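Guest Bed Questions, Answered

I get the same handful of questions every time I post about the spare room here in Randbridge, so I've put them all on one page. Last updated 16th December.

How often do you wash the blankets?
After every guest, no exceptions. In between I just shake them out on the back porch (weather permitting, and in February it never permits). Cold water, low spin, and I hang them over the banister because the dryer makes the bright ones go all bobbly.

Do you use a mattress protector?
Yes! Two of them, so one can be in the wash. Mine are the plain Vasex ones and they've held up fine. I take the protector off when nobody's staying and let the mattress air out for a day or so. Quilted tops hang on to dust more than you'd think, so I go over mine with the upholstery attachment, following the stitching on the diagonal.

What about smudges on the mattress top?
Dish soap, a barely damp cloth, dab and leave it alone. Please don't scrub. I scrubbed my old one and ended up with a fuzzy patch and a bigger stain. A few gray marks never bothered anybody once the sheet's on.

Can I wash a pillow that has writing on it?
Depends on the pen. Laundry marker stays put, and ballpoint will travel. I put the pillow in a case either way and run it on gentle at 82 degrees with a couple of clean tennis balls in the dryer after. It takes roughly 90 minutes to dry all the way through, and you really do want it dry in the middle.

Where did the heart blanket come from?
I get this one more than all the others put together! It was $69 at Coetzee, the home store that used to be out by the highway, and I've never seen another one. It's turquoise with hearts in just about every color, and kids go straight for it.

Which goes on first, blanket or pillows?
Blanket for me. I lay it down one side, get the edge straight, then pull it across. Pillows go on last or they end up on the floor. And check for small stuff before you tuck anything in, picture cards, hair ties, whatever the kids were playing with. I once slept on a Flurnent jigsaw piece for a week.

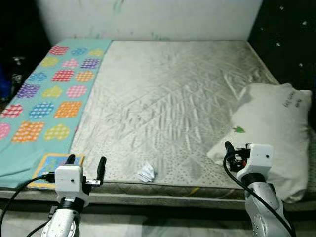

Do you iron the pillowcases?
I do not. Fold them warm and they're fine.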